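Yesenia Magaña has run the Huerta web shop for five years, and she will talk about checkout pages until you stop her. Short call, bad line, March 2021.

First thing she fixed? The search box. "It was hidden behind an icon. People want to type. Let them type." Shop had 600 products then, 3,000 now.

And filters. Too many, she says. "We had 17 on one page. Size, color, shade of color. Who needs that?" Down to 5 today, and less people write in asking where stuff is. 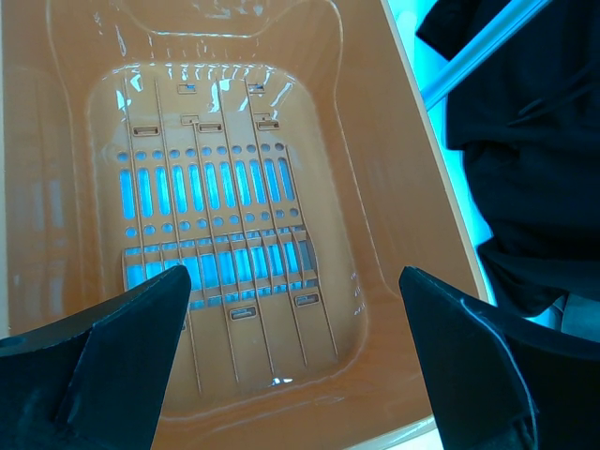
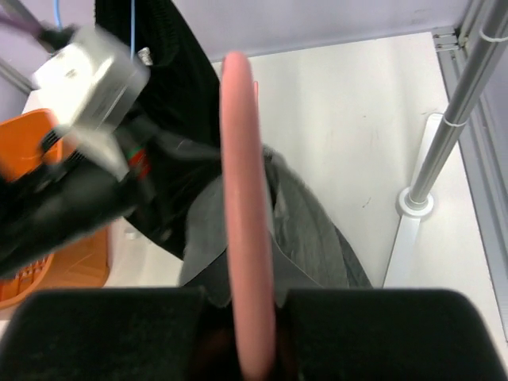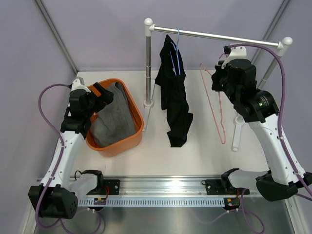

Guest checkout was the next fight. Her old boss at Lesten wanted accounts for everyone. "I lost that one. Here I get to decide."

Shipping cost goes on the product page, before the cart. Returns link in the footer and the order email. She's testing a add-on called Zerus for saved carts, no verdict yet.

Plans for December? "Phones. I shop on my phone, my mom shops on her phone. The menu still needs two thumbs."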